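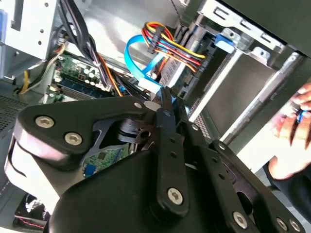 Severino Cantero wrote in to ask whether there is any point recording the attempts where the connector is missed, or whether they should be wiped at the end of the day.

Keep them, but label them. A miss filed as a success does more harm than a lost file. At the Lokville bench we hold 583 usable examples of work inside desktop cases, and a further 154 marked as misses in a separate folder.

3 min read

Tips for recording inside a PC case

Disconnect the mains lead and touch bare metal on the case first.

Vary the angle of the case between runs. Examples taken at one angle teach one angle.

Move the cables about. A SATA lead with a wide loop is harder to reach past than one tied flat, and the system needs both.

Check the wrist view before starting. If the fingers hide the connector throughout, shift the approach.

If a person is helping at the case, note it in the log. Runs with a hand in view are sorted separately.

Tighten the hex-socket screws on the gripper every 2 hours. Play in a linkage shows up in the data as drift.

Stop when the operator tires. Uriel Camacho logs the start and end of each shift for this purpose.

Related
Labelling misses: a short guide
Sorting screws by thread
Bench lighting at Sorness
Storing spare cables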